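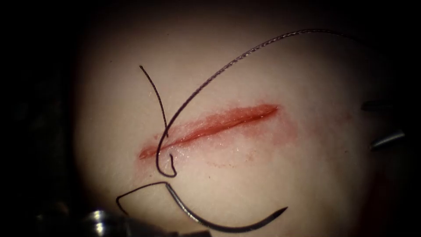
## Übungszeit gehört in den Dienstplan

Die Weiterbildungsordnung der Klinik Wolberg verlangt handwerkliche Sicherheit, räumt ihr im Alltag jedoch keinen Platz ein. Wer nähen lernen will, übt nach Dienstschluss und trägt die Materialkosten selbst. Diese Praxis halten wir für unvertretbar.

Assistenzärztinnen und Assistenzärzten sind monatlich 4 Stunden angeleitetes Training als Arbeitszeit anzurechnen. Der Einwand, die Personaldecke lasse dies nicht zu, verkennt die Folgekosten unzureichender Anleitung. Das Haus Pladier verfährt seit April entsprechend; der Operationsbetrieb wurde dort nicht eingeschränkt.

Hidayah Subramaniam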